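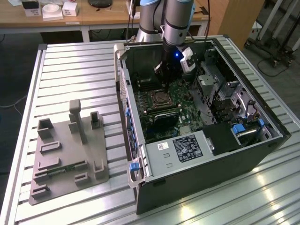
Rurnance opens desktop computer refurbishing bench at Ponunside

PONUNSIDE, July – Rurnance has commissioned a bench for the disassembly and re-fitting of used desktop towers. Planned throughput is 600 units in the first year. Cases are serviced on their side, with the motherboard, expansion card and power supply reached from above. 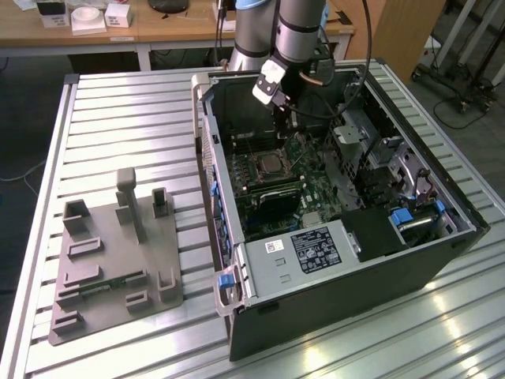
Tower interior with processor socket, memory slots and power supply.

"Memory is catalogued by module, then matched to a board," said Sevim Sarıgül, operations lead. Drive cages stay with the original chassis – colour and trim are not graded. 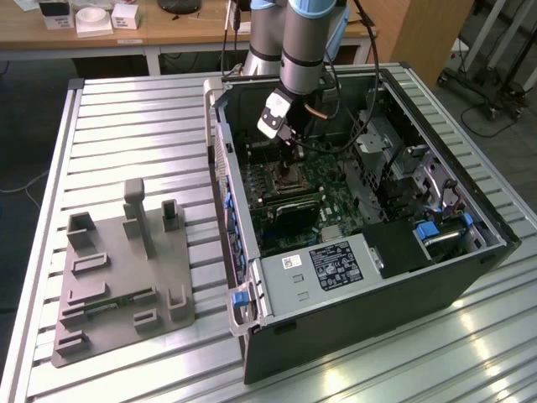
Open tower beside the grey 3D-printed fixture plate.

Media contact: Recep Oral, Rurnance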